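Tilero Pictures
Studio floor inspection: "Anach", second shooting block
Checklist and comments, August 1, 2018
Walked by Madhu Pandey (floor safety), with Salim Bakilana for the art department

Hello all, and thank you for bearing with me while I went round with my clipboard on what was a very warm morning. As before, I have put the result for each item first and my comments after it, so those of you in a hurry can read the short words and run. Those of you with a cup of tea in hand are very welcome to the rest. Anything marked ACTION needs doing before the cast come back to the floor.

1. Entrances, exits and gangways
Result: Pass, with one ACTION

Both scene dock doors open fully and the panic bars move as they should. The gangway behind the village backing is clear from one end to the other, and I was able to walk it with my arms out, which is my old test and still a good one. The fire exit by make-up is a different story. A rail of wedding costumes has crept in front of it again. I do understand why, it is the coolest corner of the building and the silk doesn't like the heat, but it has to live somewhere else.

ACTION: wardrobe to move the rail and tape the floor so it doesn't wander back.

2. Fire points
Result: Pass

Extinguishers are in date and on their hooks. The sand buckets near the kitchen set have had cigarette ends put in them, so would whoever that is please stop. The blankets are where the plan says. I asked the two new runners to show me the nearest fire point without any warning and they went straight to it, so well done to them and to whoever did their induction.

3. Lighting rig and overhead work
Result: Pass, with comments

Safety bonds fitted on every lamp I could see from the tower. The Ameck hoist was run up and down under load and held steady at each stop. It does make a groan on the way down that I don't remember from the first block. The gaffer thinks it wants grease, and I am happy with that as an explanation as long as the grease arrives. Please log it when it's done. The log for the hoist has a gap in it and I would like that gap to be the last one.

4. Cables and power
Result: ACTION

Most of the runs are under ramps and look very tidy. The cable to the monitor tent isn't. It crosses the path the actors take from the chairs to the courtyard set, and in a long skirt or a pair of heavy boots it will have someone over. Distribution board 2 is missing its cover as well. I have switched it off and hung a tag on it. Please leave the tag alone until the electrician has been.

ACTION: re-route the monitor cable behind the set wall.
ACTION: new cover for board 2.

5. Courtyard set and balcony
Result: Pass, with one ACTION

I was fond of this set when it was a drawing and I am fonder now. The stairs are solid, the treads are even, and the paint has been sanded at the edges so that it grips. The balcony rail took my full weight and then Salim's. The left-hand newel post has a little play in it at the base, and as our hero spends most of the song sequence swinging from that post, I would like it bolted through and not just screwed.

ACTION: construction to bolt the newel post and call me to try it again.

6. Props and hand props
Result: Pass, with comments

Salim took me through the cage shelf by shelf and I must say it is in better order than at any time since I joined the company. The prop swords are all rubber or blunt alloy and labelled as such. Sugar glass is boxed and dated. Breakaway chairs have red thread tied to the back leg so that nobody sits on one at lunch. The stunt pistol is number 666 in the register, which the actors find hilarious, and it was in the locked cabinet with both signatures beside it.

My only grumble is with small personal props. Spectacles, rings, watches and so on should be handed back at the end of each scene and signed for, please, and not carried off to the vans. Continuity will thank you, and so will I, having spent a good part of the first block looking for a moustache comb.
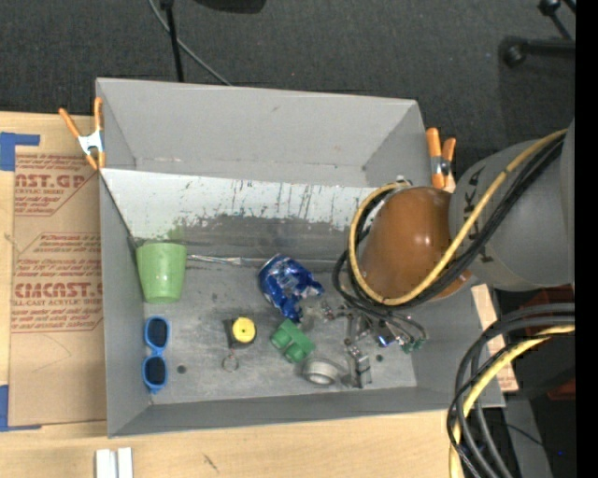

7. Smoke, haze and dust
Result: Pass

The haze machines were tested with the doors shut and then with the extraction on, and the floor cleared nicely. Fluid containers are capped and stored off the ground. Masks are available for crew on the long haze days, in two sizes. Would the assistant directors please make the announcement before the haze goes on. Last time it came after, and our leading lady has a chest that doesn't forgive that sort of thing.

8. Water tank for the monsoon scene
Result: Not yet inspected

Wanyama are bringing the tank and the rain bars in November, so there is nothing to sign for at present. I have asked them for the load figures early, as the floor drain on that side is slow and I want to know how much it will be asked to take. Nobody is to run a hose on the stage in the meantime, however hot it gets.

9. First aid and welfare
Result: Pass, with one ACTION

The first aid room is clean and the couch has a fresh cover. The kit on the stage floor is short of burn gel and plasters, the plasters I suspect because of the dancers' new shoes. Drinking water is plentiful and in the shade. The dancers asked me for a fan in their holding area and I think it is a very reasonable request, so I have written it down as an action and not as a favour.

ACTION: restock the stage kit.
ACTION: one floor fan for dancers' holding.

10. Signing off

Please send me a line when each action is closed, with your initials. A word at the tea table is lovely but I will forget it by the time I reach my desk. I will walk the floor again with Salim before the first call, and if the rail of wedding costumes is still at the fire exit I shall be wearing one of them.

Signed: M. Pandey
Seen and agreed for art department: S. Bakilana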